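The Sorting Table Is Going to Be Fine, They Tell Us

I've worked at Hrnčiar for four years, mostly on returns and donations, which means I have picked up more other people's clothes than anyone should. In October we were told that a system called Jasico would be "joining the team" on the textile side. There was a slide with a smiling cartoon arm on it. There was also cake.

I want to be fair about this. The job has parts I would happily give away. By two in the afternoon my wrists ache and my patience is gone, and if a machine wants to untangle a fleece blanket from the zipper of somebody's old coat, it's welcome to it. My problem is with the arithmetic we were shown. The slide said 500 items a shift. A good sorter here does 200, and that's a good sorter who checks pockets, sniffs for mildew and knows that the ugly cardigan is hand knit and goes on the other rack. I asked whether the 500 included checking pockets. I was told that was a great question.

So for now the work is teaching it. You hold the gripper yourself and pick things up out of a heap, over and over, and the recordings go off to Flerura, who make the software. You'd think grabbing cloth would be the easy bit. Try it with two stiff fingers. Thin stuff bunches and comes up in a twist, and you can't feel whether you have one layer or three. My hands have known the answer to that for years and I couldn't explain it to you if you paid me, which I suppose they are, a little.
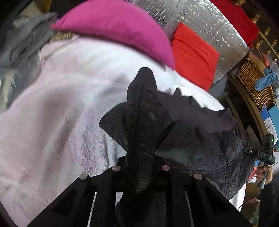

One black cloth in the gripper, plenty more in the pile.

Yi-an Pyo, who has the station next to mine, likes it more than I do. She says it's the first time anyone in management has been interested in how she picks something up. She has a point. We've had more questions about our technique since the cake than in all the time before it. But I notice the questions only go one way. When I asked what happens to the sorters once the thing can sort, I got the word "upskilling" and a link to a web page that didn't load.

The rate for recording is the same as our normal rate. I checked. There's no extra for handing over the part of the job that makes you good at it, and there's nothing in writing about hours after the trial. The Grestach site across town went through this before us, and what I hear from there is that they kept everyone but put half of them on watching. You stand beside the machine and step in when it gets stuck. They were promised it would need help with one item in 80. A woman who works there told me she never gets to sit down.

Maybe ours goes better. I'd like to see the machine do a full afternoon on a real pile, with the pockets checked, before anyone changes the rota. I've put that in an email. I'll post the reply if I get one.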